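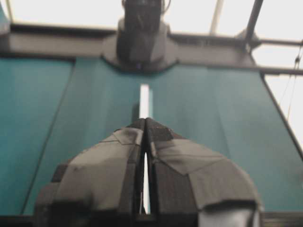 테이프는 내 생각이 아니었다. 이 점은 분명히 해 두고 싶다. 손가락에 회색 테이프를 감자고 한 것은 옆자리 선배였고, 나는 감았을 뿐이다. 감은 솜씨에 대해서라면 할 말이 없다. 접힌 데가 있고, 겹친 데가 있고, 오른쪽 손가락은 붕대를 감다가 전화를 받은 사람의 발목처럼 되었다.

우리 회사는 웰텐트(Weltent)라는 이름으로 창고용 자동화 설비를 납품한다. 텐트는 만들지 않는다. 전화로 텐트를 찾는 분이 한 달에 꼭 한 분은 계시고, 봄이 되면 늘어난다. 4월이었으니 한창 늘어나는 중이었다.

그달에 내가 맡은 일은 그리퍼 2종의 비교 시험이었다. 하나는 트렌드먼트(Trendement)의 두 손가락 그리퍼로, 카탈로그에는 "사람의 손보다 섬세한"이라고 적혀 있었다. 다른 하나는 스케마스홀름(Skemasholm)의 것으로, 카탈로그라고 할 만한 것이 없고 나사 규격이 적힌 종이 한 장이 왔다. 가격은 스케마스홀름 쪽이 훨씬 비쌌다. 팀장은 그 점이 오히려 믿음직하다고 했다. 설명을 안 해도 팔린다는 뜻 아니겠느냐고. 나는 설명할 사람이 퇴사했을 가능성을 말하려다가 말았다.

시험 방법은 단순했다. 봉투를 집는다. 든다. 옆 상자에 넣는다. 이것을 한 대당 800번 한다. 왜 하필 800번이냐고 물었더니 선배는 천 번은 지루하고 오백 번은 성의 없어 보인다고 했다. 나중에 보고서에는 "통계적 타당성을 고려하여"라고 적었다.

트렌드먼트부터 시작했다. 손가락은 빠르고 조용하고 미끄러웠다. 봉투를 집는 동작은 흠잡을 데가 없었다. 다만 집은 다음에 봉투가 손가락 사이에 없었다. 마치 악수를 청해 놓고 상대가 손을 내밀면 머리를 쓸어 넘기는 사람 같았다. 첫날 오전 기록지를 보면 내 글씨가 점점 작아진다. 실패, 실패, 실패, 성공(책상에 걸림), 실패.

"테이프를 감아 봐."

선배가 커피를 들고 지나가며 말했다. 나는 이것이 제조사 권장 사항인지 물었다. 선배는 제조사가 권장하지 않는 것을 다 빼면 우리 회사에는 의자밖에 안 남는다고 했다.

그래서 감았다. 처음에는 정성껏 감았다. 모서리가 많은 손가락이라 정성이 금방 바닥났고, 뒤로 갈수록 그냥 덮었다. 거의 다 오므리면 가운데에 가느다란 틈이 남는다는 사실은 그때 알았다. 그 사이로 뒤쪽 빛이 하얗게 새어 들어왔다. 손목 카메라 화면으로 보면 그 틈이 제법 엄숙해 보였다. 어느 종교의 문 같기도 했다. 나는 그 화면을 오래 들여다보았고, 지나가던 팀장은 내가 열심히 일한다고 생각한 것 같았다.

결과를 말하자면, 잘 집었다. 테이프를 감은 트렌드먼트는 800번 중 409번을 성공했다. 절반을 넘긴 것이다. 우리는 조금 들떴다. 선배는 탕비실에서 비스킷을 가져왔다. 절반을 조금 넘긴 일로 비스킷을 먹는 것이 옳은지에 대해서는 둘 다 입을 다물었다.

스케마스홀름은 다음 날 달았다. 나사 규격이 적힌 종이는 정확했다. 그 종이에 적히지 않은 것은 이 그리퍼가 얼마나 세게 쥐는가였다. 첫 봉투는 집혔고, 들렸고, 상자 위까지 갔다. 그리고 놓아 주지 않았다. 열림 명령을 두 번 보냈다. 세 번째에야 손가락이 벌어졌는데, 봉투에는 이빨 자국 같은 것이 남았다. 안에 든 견본품은 치즈 모양 지우개였는데 더는 치즈 모양이 아니었다.

악력을 낮추려면 제어기 메뉴로 들어가야 했다. 메뉴는 내가 모르는 언어로 되어 있었다. 선배도 몰랐다. 우리는 그림문자를 보고 추측해 나갔다. 달팽이 모양은 속도가 분명했다. 주먹 모양은 악력이 분명했다. 나머지 하나는 우산처럼 생겼는데 건드리지 않기로 했다. 오후 세 시쯤 선배가 건드렸다. 로봇 팔이 천천히 고개를 숙이더니 그대로 멈추었다. 비상 정지도 아니고 고장도 아니었다. 화면에는 우산이 접혀 있었다. 우리는 전원을 껐다 켰고, 이 일은 보고서에 없다.

주먹을 세 칸 줄이고 나니 스케마스홀름은 무서울 만큼 성실해졌다. 봉투를 집고, 들고, 넣었다. 집고, 들고, 넣었다. 나는 실패 칸에 쓸 것이 없어서 기록지 여백에 우산을 그렸다. 저녁 무렵에는 이 기계가 나보다 먼저 승진할 것이라는 확신이 들었다. 퇴근할 때 나도 모르게 팔에다 인사를 했다. 트렌드먼트 쪽에는 하지 않았다. 그게 지금도 조금 마음에 걸린다.

점수표는 내가 만들었다. 성공률, 속도, 소음, 교체 편의성, 가격. 항목마다 가중치를 주고 합치니 스케마스홀름이 92점이었다. 트렌드먼트의 점수는 적지 않겠다. 점수표를 본 팀장은 고개를 끄덕이더니 물었다.

"그래서 테이프는 얼마지?"

나는 질문을 이해하지 못했다. 팀장은 차분히 다시 말했다. 스케마스홀름 한 대 값이면 트렌드먼트를 여러 대 사고도 남는데, 거기에 테이프를 감으면 어쨌든 집기는 하지 않느냐고. 절반은 못 집는다고 내가 말했다. 팀장은 못 집은 것은 한 번 더 집으면 된다고 했다. 두 번째에도 못 집으면요. 그럼 또 집지. 나는 이 논리의 어디가 틀렸는지 찾으려고 했는데 점심시간이 되어 버렸다.

고객사는 파티나사라니(Pattinasarany)라는 우편 주문 업체였다. 잡화와 문구를 파는 곳이고, 시연에는 구매 담당과 현장 담당이 같이 왔다. 구매 담당은 의자에 앉았고 현장 담당은 앉지 않았다. 현장 담당은 작업화를 신고 팔 주위를 한 바퀴 돌더니 늘어진 케이블을 보고, 그다음에 손가락을 보았다.

"이건 뭡니까?"

테이프를 가리키고 있었다. 팀장이 나를 보았다. 선배는 상자를 정리하기 시작했다. 정리할 것이 없는 상자였다.

"마찰 보강층입니다."

내가 말했다. 어디서 그런 말이 나왔는지 모르겠다. 입이 먼저 가고 내가 나중에 도착한 느낌이었다. 현장 담당은 손가락 끝으로 접힌 부분을 만져 보았다. 그러고는 고개를 끄덕였다.

"우리도 창고에서 이거 씁니다. 같은 거."

구매 담당이 무슨 뜻이냐고 물었다. 현장 담당은 지금 있는 설비도 다 이렇게 해서 쓴다고 했다. 처음에는 다들 깨끗하게 들어오는데 한 달이면 감게 된다고, 미리 감아서 온 업체는 처음 본다고 했다. 칭찬인 것 같았다. 적어도 팀장은 칭찬으로 들었다. 어깨가 펴지는 것이 보였다.

시연은 열 번 하기로 되어 있었다. 첫 번째에 트렌드먼트는 봉투를 집었다. 두 번째도 집었다. 나는 숨을 거의 쉬지 않았다. 세 번째에는 봉투를 집어 들고 상자 위까지 가서, 아직 놓을 때가 아닌데 놓았다. 봉투는 상자 안에 떨어졌다. 결과만 보면 성공이었다. 현장 담당이 이쪽을 보기에 나는 기록지에 성공이라고 적었다. 네 번째는 떨어뜨렸다. 다섯 번째도. 구매 담당이 시계를 보자 팀장이 커피를 권했고, 여섯 번째 이후는 아무도 제대로 보지 않았다. 나는 보았다. 전부 집었다. 손님이 등을 돌리면 잘하는 성격이었던 것이다. 나는 그 심정을 좀 안다.

계약은 트렌드먼트로 했다. 특약이 하나 붙었다. 마찰 보강층은 웰텐트가 납품 전에 시공하고, 소모품으로 분기마다 공급한다. 견적서에는 선배가 단가를 적어 넣었는데 테이프 한 롤 값으로 보기에는 숫자가 길었다. 나는 시공 담당이 되었다. 명함에도 들어갔다. 어머니께 보여 드렸더니 건설 쪽으로 옮겼느냐고 하셨다.

스케마스홀름은 반납하기로 하고 원래 상자에 넣었다. 넣으려고 보니 손가락이 오므려진 채였고, 그 안에 봉투가 하나 끼어 있었다. 언제부터 쥐고 있었는지는 모른다. 제어기는 벌써 포장했고 기사님은 아래층에서 기다리고 계셨다. 당겨 보았지만 꿈쩍도 하지 않았다. 나는 그대로 뚜껑을 덮고, 송장의 내용물 칸에 "그리퍼 1, 봉투 1"이라고 썼다.

돌아와 보니 책상 위에 새 테이프 한 상자와 쪽지가 놓여 있었다. 팀장의 글씨였다. 다음 분기부터는 색상을 고를 수 있게 해 보자고 적혀 있었다. 전화가 울려서 받았더니 4인용 텐트가 있느냐고 물었다. 나는 무슨 색을 원하시느냐고 물었다.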